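Two-arm towel cell, right arm drops off the bus after a while. Cable or board?

Posted by okach_bench in Small Automation > Setup and Maintenance

I look after a two-arm folding cell that came to us already assembled. Both arms sit on one aluminum rail inside a tiled booth, each with its own little controller board down at the base and a purple cable running from there up to the gripper. It picks up towels, pulls them out, folds them, drops them. Or that is what the paperwork says it does.

The left arm has been fine. The right arm folds for a while and then the gripper stops answering. No crash, no bang, the joints hold position and the gripper just goes deaf. Power cycle and it comes back. The log had the last one at cycle 1688 and the one before that at cycle 46, so I can't see a pattern and I don't trust anyone who claims to.

The dealer says "replace the board." I have heard that before about other machines and ended up with a drawer full of good boards. Before I spend the money I'd like to hear from someone who has had hands on one of these. 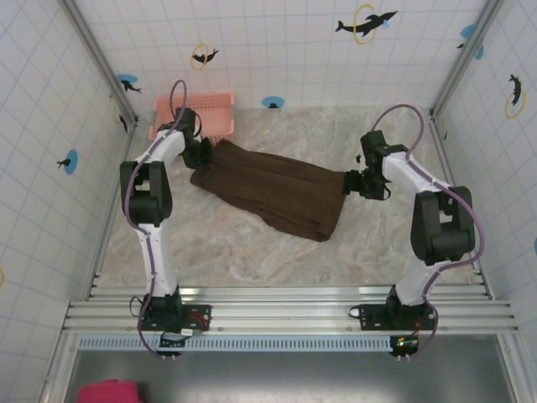

Both grippers on the towel. Right arm's board is the one with the green light.

Things I have done so far: reseated the connector at the board, swapped the power supply, wiped down the rail. None of it changed anything I could measure. The Starnberg manual has one page on cabling and most of it is a warning about warranty.

What would you check next, and how do you tell a tired cable from a tired board without buying both?

Jolene Hollis

Don't buy the board yet. A green light tells you the board has power and very little else, so I wouldn't count it for or against.

Look at how the cable runs. It makes a free arc above the gripper and then comes down the outside of the arm. Every time the wrist turns, that arc has to go somewhere, and what usually suffers is the last bit before the gripper connector. A conductor can break inside the jacket and still make contact in most poses. That would fit your two cycle counts being so far apart.

What I'd do, in this order:

Power off and locked out, support the arm so it can't sag, then unplug the cable at both ends.
Put a meter on each conductor and flex the cable by hand, slowly, starting at the gripper end. Watch for a flicker. If your meter is slow, use the beeper.
If it passes, swap the left and right cables, provided they are the same part, and run it. If the fault moves to the left arm, you have your answer. If it stays on the right, swap the boards. Change the arm addresses back afterward or you'll chase a second problem.

Change one thing at a time and write it down. I would want 100 clean cycles past the worst gap in your log before I called it fixed, and with a gap like yours that means leaving it running well into the next day.

When you refit, leave enough slack for the full wrist turn and clamp the cable on the link, not on the joint.

peltonen_fan

It's the firmware. Had the same on an Etasura, updated, never came back. Just update it.

okach_bench

Which version to which version? And did you unplug anything while you were at it? I've seen a lot of firmware fixes that were a reseated plug.

Jolene, the part numbers match, so the swap is on for Thursday when the cell is down anyway. I did the flex test this morning with the beeper and got 2 dropouts close to the gripper end. Could be my probe slipping, so I'm not calling it yet - the cables get swapped first and the dealer can wait.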